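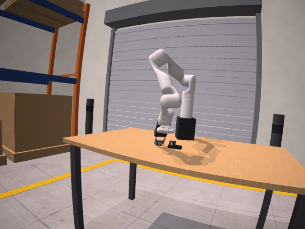 Parketti Hard Wax Oil, one year in

I put off writing this review because every finish looks great for the first month, and I've been burned before. Our kitchen table is oak, it seats six if two of them are skinny, and it gets used for everything: breakfast, homework, bread dough, the sewing machine, taxes. I stripped it last June and put on two coats of Parketti, the clear matte one, and now I've lived with it long enough to have opinions.

First, the price. I paid 65 dollars for the can and it made me wince. My neighbor Beverley Brunton uses Grurnell tung oil on everything she owns and kept telling me it costs a third of that. It does! But she also recoats her table every spring and I know myself well enough to say I won't.

Putting it on was easier than I expected. You stir it (a lot, the matte stuff sinks to the bottom and sits there like cold gravy), you wipe on a thin coat with a white pad, you wait 20 minutes, and then you buff off whatever the wood didn't drink. I used way too much on the first coat and ended up with a sticky patch at one end that took me an entire evening to rub out. The label says thin. They mean thin. If you think you've put on a thin coat, take half of it off again.

The smell is strong for a day and then sort of waxy and pleasant for a week. I had the windows open and slept fine. My sister Marama would tell you it gave her a headache from the hallway, so your mileage may vary.

Sanding matters more than the oil, I think. I went up to 120 grit and stopped there, which is what the leaflet says, though I was itching to go finer. I'd done that on a bench years ago with a Cirkden varnish oil and it just never soaked in properly, it stayed blotchy and pale forever. This time I did as I was told and the color came out even, a little darker than bare wood, kind of a light toast.

So how has it held up? Water is no problem at all. Glasses sweat on it all summer and I've got no rings to show you. Coffee is fine if you wipe it up within the hour. Red wine left overnight made a faint shadow that I can find and visitors can't. Turmeric, forget it — there's a yellow thumbprint near my chair that will probably outlive me.

Heat is the weak spot. I put a casserole dish down on a folded towel (I know, I know) and got a cloudy white oval. I rubbed in a dab of the oil with a cloth, left it overnight and it was mostly gone, and that right there is why I'd pick this over polyurethane again. You can fix one spot. With the old finish I would have been sanding the whole top.

Scratches show up as soft dull lines, and a quick buff takes care of the small ones. The deep one from the sewing machine foot is just part of the table now.

Two gripes. The lid is terrible. Mine glued itself shut after the second use and I bent a good screwdriver getting it open, and by then there was a skin on top as thick as a pancake. I've since moved what's left into a jam jar. And the leaflet doesn't warn you clearly enough about oily rags, which can catch fire by themselves in a trash can. Lay them flat outside to dry, please.

I still have almost half the can, so the price stings less than it did. Four and a half stars, and the missing half is for the lid.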